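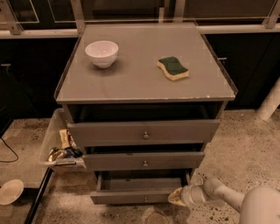
Mine Planning Software, Unit 6
Reserving and Block Model Interrogation
Handout to accompany the afternoon lecture
Notes prepared by Josefina Huenchumán, revised by Uriel Alarcón

6.1 Scope

Unit 5 ended with a set of pit stages and a finished block model. Unit 6 covers the step between the two and the schedule, in which solids are cut from the design and the block model is reported inside each one. The output is the reserve table. Every scheduling package reads a table of this kind, though the column names differ.

The data set used throughout is Erndale, a synthetic open pit held on the course drive. Underground reserving is left to Unit 9 and uses the Todthorpe data.

6.2 Terms

Bench: a horizontal slice of the pit between two elevations.
Stage: a volume of the pit intended to be mined as one pushback.
Solid: a closed triangulation. A triangulation with an open edge, a crossing face or a duplicate point is not a solid for our purposes, even if the software draws it as one.
Parcel: the part of a solid that falls into one material class.
Reserve table: one row per parcel, giving volume, tonnes and average grades.

The word "reserve" is used here in the software sense. It carries no meaning under any reporting code. Do not copy it into a public statement.

6.3 Cutting the solids

The cutting order is stage, then bench, then block. Work from the largest volume to the smallest and check volumes at each step.

Names are built from the same parts in the same order, separated by an underscore: pit, stage, bench toe elevation, block number. The second block on bench 1262 of stage 2 is therefore

ERN_S02_1262_002

Pad the numbers with zeros. A text sort will otherwise place block 10 ahead of block 2, and the dependency rules in Unit 7 rely on the sort.

Slivers appear where a stage boundary meets the topography at a shallow angle. Set a minimum volume before cutting and merge anything smaller into the neighbour with the longest shared face. Deleting slivers is quicker but the volume is lost, and the check in 6.6 will fail.

6.4 Density and grade weighting

Volume comes from the solid. Density and grade come from the blocks inside it. For a parcel made of n block portions:

tonnes = sum of (volume of portion x density of portion)
average grade = sum of (tonnes of portion x grade of portion) / tonnes

Grade is weighted by tonnes. Weighting by volume gives the same answer only where density is constant, and at Erndale the oxide and the fresh rock differ enough to matter. Density itself is weighted by volume. Mixing the two is the most frequent error in the marked work.

Ratios such as strip ratio or metal recovery should not be averaged at all. Carry the numerator and the denominator as separate columns and divide at the end.

6.5 Partial blocks

A solid rarely follows block edges. Three methods are in use.

Centroid: a block counts in full if its centre lies inside the solid and is ignored otherwise. Fast, and poor for thin solids.

Sub-cell: each block is split into a regular grid of smaller cells and the centroid test is applied to each cell. Accuracy depends on the grid. Run time rises with the cube of the number of divisions per side.

Exact proportion: the intersection is calculated geometrically. Slowest, and fails on poor triangulations.

The course scripts use the sub-cell method. Once the cells have been totalled, the result is scaled so that the reported volume equals the solid volume. Record the scaling factor for each solid. A factor far from one points to a bad solid or to a solid that extends beyond the model.

Blocks with default values need care. In the Erndale model an unestimated grade is stored as a negative number. If the default is not trapped it enters the weighted sum and pulls the average down, often by too little to notice. Set the treatment of defaults in the specification file and write down what was chosen.

6.6 Checks

Before a reserve table is passed on:

Total solid volume per stage equals the volume between the topography and the stage surface.
No solid name is repeated.
Every parcel has a material class, including waste.
Parcel volumes in each solid add up to the solid volume.
Minimum and maximum grades lie inside the range of the block model.
Air blocks contribute no tonnes.

A difference in the first check usually means that the topography was updated after the stages were cut.

6.7 Exercise

Load the Erndale model and the stage 2 surface. Cut the bench solids, name them as in 6.3 and produce a reserve table by material class. Repeat the run with the centroid method and tabulate the difference in tonnes by bench. Comment on the benches where the difference is largest.

Those using Proso should export the table as comma-separated text with a single header row. The default export writes a units row beneath the header and the marking script cannot read it.

Written comment: no more than 2 pages. File the specification with the table. Submissions close in December.

6.8 Further work

The Acuña model, in the same folder, is rotated 23 degrees from north. Unit 7 uses it for the dependency rules, and the rotation should be checked on loading.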